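Barkora Heat Pump Dryer: Owner's Manual
Section 4: Care and Cleaning
Revised 22 May 2021

CAUTION: Switch the dryer off at the power point and let the drum cool before cleaning any part of it.

4.1 Lint filter
Clean the filter after every load.
1. Open the door and lift the filter straight up by its tab.
2. Unfold both halves and wipe the lint off with your fingers.
3. If the mesh looks grey or water pools on it, wash it under a warm tap with a soft brush.
4. Dry it fully and refit it with the arrow facing the drum.
Note: Fabric softener leaves a film on the mesh. Wash the filter more often if you use it.

4.2 Water tank
1. Slide the tank out with both hands and keep it level.
2. Empty it into the laundry tub.
3. Push the tank back until it clicks. If it is not seated, the display shows code 66 and the cycle will not start.
Do not drink the water or give it to pets.

4.3 Moisture sensor
The sensor is the pair of metal strips inside the door opening. A coating on the strips can end a cycle while the clothes are still damp.
1. Dampen a soft cloth with white vinegar.
2. Wipe both strips from end to end.
3. Wipe again with plain water and leave the door open until dry.
Never use steel wool or cream cleanser.

4.4 Cleaning cloths
Use a soft, lint-free cloth, kept for the dryer only. Wash it without softener and lay it on a clean, flat surface to fold.
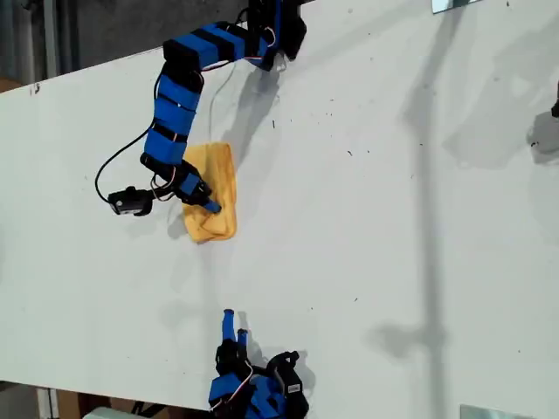 4.5 Replacement parts
Quote the part number when ordering from your Skeritz service agent.
Lint filter: 1604
Tank seal: 353
Colours of replacement filters may vary. Fit the tank seal with the lip facing outward.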